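# Small bags inside bigger bags: does it help or is it just more bags?

Posted in Packing & Storage, 4/22/21
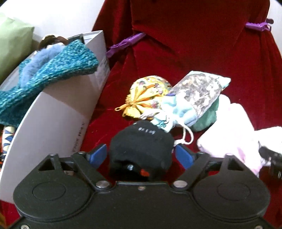
## tansy_loaf

Right, I've finally got the little things out on the red and I need a second opinion before they all go back in a heap. I've got the yellow floral drawstring pouch (orange ribbon, my favourite), the pale blue one with the white cord, a clear plastic bag with the grey and white patterned stuff in it, and then the soft bits that never seem to have a home. The black knitted one is the worst offender. It ends up at the bottom of everything.

My plan was one pouch for tights and one for chargers, and everything woolly in clear plastic so I can see it. My sister says I'm making work for myself and should chuck the lot in a single big bag. We're off to Drerislow for a fortnight and I'd like to not spend it rummaging.

## mudlark58

Your sister's right, sorry! I did the pouch thing for years and all that happened was I opened six pouches to find one pair of socks. Now I have one zip bag for small clothes and one for wires and that's it.

Pretty pouches though. Is the yellow one home made?

## tansy_loaf

It came from the Gevard market, along with the blue. £4 for the pair, which I thought was a bargain until I remembered I already had a drawer full of the things.

## PegAndBasket

Going to disagree with mudlark. If you open six pouches to find your socks, you haven't decided what goes in which pouch! Mine never change. Floral is underwear, stripy is medicine, and they've been that way so long I could do it in the dark (and have, on the night coach to Zunness, with everyone asleep and me hunting for a paracetamol).

What I would say is don't put wires in a drawstring. They poke out of the top and the cord gets wound up in them and then you're sat on a hotel bed picking at a knot.

## mudlark58

OK the wires thing I agree with. The rest I don't. You've got a good memory, Peg, and some of us haven't.

## oldtweedcoat

Clear plastic for woollies is fine for the journey but please take them out when you get there. I left a jumper in a sealed bag from February until the summer and it smelt like a pond. Took two washes.

For home I keep mine in cotton bags from Oei, the plain ones. Dull to look at but they breathe and you can write on them in laundry pen, so mudlark could have six and still find her socks.

## mudlark58

Write on them! I like that. I still wouldn't have six.

## tansy_loaf

Oh no, I hadn't thought about the smell. They'd only be in there for the drive, but I know what I'm like, they'd stay in till we came home.

Has anybody weighed their empties, by the way? I put all of my pouches and bags on the kitchen scales last night and it came to 400g. We're going by car so it doesn't matter, but it did make me laugh.

## PegAndBasket

Mine were 658g when I last flew and I took every one of them.

## hobnob_harriet

Can I be annoying and say hats and gloves don't want a bag at all? Stuff them in your shoes. Black things especially, because black in a dark case just vanishes. I lost a perfectly good glove for a whole holiday and it was in the lining.

## oldtweedcoat

In your shoes?? With where they've been?

## hobnob_harriet

Clean shoes! I wipe them out first, I'm not an animal.

## tansy_loaf

Not sure about the shoes, Harriet, but I've come round on most of this. Yellow for tights, blue for the little soft things, wires in an old pencil case, and the woollies can go loose along the side of the case where there's always a gap. The clear bag I'll keep for anything that comes back damp from the beach.

Sister still thinks one big bag. She can pack hers how she likes.

## mudlark58

Tell her I'm on her side. And put the black one on top!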